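Last updated: September
Reading time: 4 min

We use cookies to remember your settings and count visits. By staying on this page you agree.

Prellemer open day, quick notes before I forget it all

Got there at 8, which was too early. Gates open, coffee not. Prellemer is the old textile mill out past the rail yard, split up now into rented units, and once a year the tenants open their doors and you wander around. Free. Parking is a mess, park at the Dusport lot and walk, it's ten minutes along the canal and flat.

I went for the fabric. Let me say that up front, so if you want the food trucks or the band skip down (there was one truck, the band was fine).

First stop Sperling, ground floor, the dye people. Best thing of the day by a mile. They do small runs for theaters and costume shops, and they had 52 shades of black pinned up along one wall. Black! I would have said there were three. Some lean brown, some lean green, a few look purple once you put them by the window. The woman at the counter let me take snips to the daylight and back as often as I liked. Their rule is never pick a black under a ceiling light. I have a couch at home that proves her right.
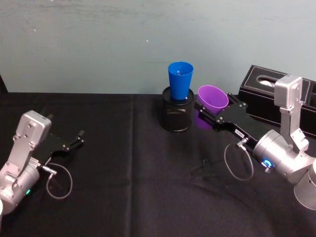 Black cloth, pale wall. Upstairs at Prellemer.

Asked about fading. Cotton goes first, wool holds, and anything cheap turns rusty in a south window inside two summers. Wash cold, inside out, don't dry it on the line in full sun. I knew half of that and do none of it.

Bought a remnant, two yards of heavy cotton twill, $83. Yes I know. It's for the window seat and the last cover lasted eleven years so leave me alone.

Then up the stairs. Lots of stairs, the freight elevator is for freight and they mean it. If you can't do stairs ask at the front desk, there's a ramp around the north side that gets you to the second floor but the sign for it is tiny and facing the wrong way. Somebody should fix that, I told them so on the comment card.

Second floor is mixed. A bookbinder, closed. A guy fixing accordions, open and very loud. A long hallway of doors, some with a sheet of paper taped up saying what's inside, some without. The walls up here still have mill paint under the newer paint and you can see it at the door frames, kind of a mustard.

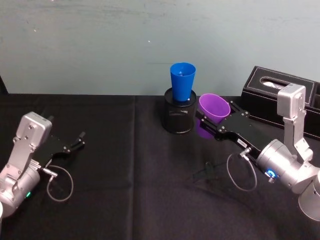

Second floor, two arms across a table.

Gruletti has the big corner room. Weaving. They run two old looms and one that's fairly new, and did a demo at 11 that was packed, so I stood in back and mostly heard it. What a noise. You feel it in your teeth. They make upholstery cloth, mostly stripes, and sell the ends of rolls by weight from bins by the door. Dig to the bottom, the good linen is at the bottom. I got a bag of scraps for the quilt group and a length of gray stripe I have no plan for at all.

Lunch was late. One truck, long line, dumplings good but they ran out of the mushroom ones right before me. Bring a sandwich. There are benches out by the canal, nice in the shade.

Afternoon was supposed to be the history tour. Sign-up is on a whiteboard in the lobby and it was full by the time I looked, so do that first thing, before coffee, before anything.
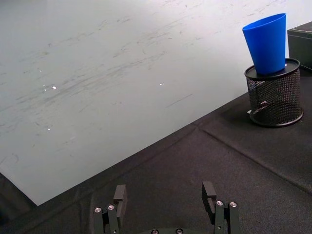

I tagged along behind the last group anyway for a bit. Learned that the mill had 101 windows on the canal side and that most were bricked up when they stopped weaving at night, then opened agian when the units went in. You can tell which ones from outside, the brick around them is a different red. After that I lost the group on the stairs and gave up.

Stuff to know for next year: bring cash, Gruletti doesn't take cards. Restrooms on ground floor only. Bring a tote, a real one, the paper bag from Sperling ripped on the walk back to the lot and I carried my twill under one arm the whole way. Dogs ok outside, not in the units. It gets hot upstairs by 2 so do that floor in the morning and teh dye shop after.

Window seat cover not started yet.

Get new posts by email. Enter your address to join the newsletter. Unsubscribe any time.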